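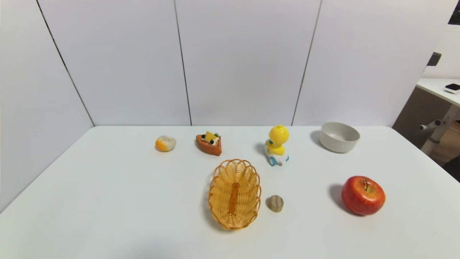
Does the starter need feeding twice a day through the summer?
Once is enough if the jar goes in the cool cupboard overnight. Left on the shelf by the oven it needs the second feed by late afternoon.

July 9, 2021
Test bake, Katdale loaf, second go with the Peltura flour.

Dough as before except the water, which I dropped a little after the last batch spread on the tray. 593 g flour, 400 g water, salt as on the card. Starter was fed first thing and had a good dome on it when I used it. Kitchen already warm by then, so I used water straight from the cold tap.

Mixed by hand, left it to stand, then folded every half hour. Dough tightened up quickly after the first fold and felt short by the third. The Rahimi flour never did that. I think Peltura is milled a bit finer but the bag doesn't say. Rekha Mishra had the last of the Rahimi for her rolls, so no side by side until the next delivery.

Shaped 2 loaves. One went in the Plimby tin, the other in the cloth-lined basket. The basket one stuck at the seam and tore when I turned it out. More rice flour next time, and rub it into the cloth properly.

Oven: top shelf still runs hot at the back. Turned both loaves halfway. Crust darker on the tin loaf than I like, crumb fine, slightly gummy near the bottom. Could be that I cut it too soon.

Taste is milder than the last lot. Rekha prefers it. I would like more sour, so try a night in the fridge after shaping.

To do: order Rahimi, new blade for the scoring handle, check the fridge thermometer against the spare one. Scale drifts when the battery is low, change it before weighing salt again.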